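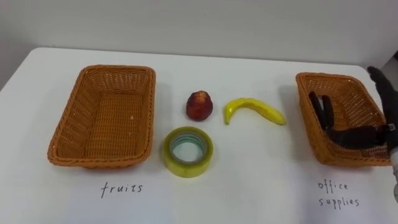
Cell setup and care, sorting bench
Handout 5, R. Santoso
Rev. 12 Oct 2026

Read before you touch cell Plekia. Lab slots are short, so do the checks in order and write as you go.

Before power
- E-stop out, then in, then out again. Should click both ways.
- Wipe tabletop with a dry cloth only. Labels are written right on the table, solvent takes them off (ask the June group).
- Baskets back over their labels. Fruits left, office supplies right. Small angle is ok, the rim must not cover the writing.
- Wrist fitting: finger tight plus a quarter turn. No more. Threads in the hand side are soft.

Power up
- Controller first, hand second. Other way round you get fault 563 and have to start over.
- Wait for the Hamdy screen to say READY. Not HOMING.
- Open and close the hand 5 times at low speed, nothing in it. Listen. Scraping = stop, call Retno.

Basket reach check
Jog the hand in over the right basket, fingers down inside, thumb outside and above the rim. Stop there. Look for:
- knuckles rubbing on the wicker
- thumb catching rim on the way out
- cable pulling at the wrist when forearm is low
Then back out slow. If it drags the basket, raise the approach height and save, dont just nudge the basket over.

Sort run
Fruit, banana and tape roll go in the middle, between baskets. Tape flat, hole up. Grip force 100 for the tape, leave the default for the rest. Run program 2138. Write down any drop, which item, and what the fingers where doing at the time.

Weekly
- Finger pads: check for splits, esp. at the tips. Spares in the Nurkano drawer.
- Glove surface: lint roller. No water.
- Re-zero thumb. Procedure in handout 4, p. 2, skip step c (old firmware).
- Backup to the Zostuvside share, folder = cell name.

Due next lab: filled check sheet, one per pair, both names on it.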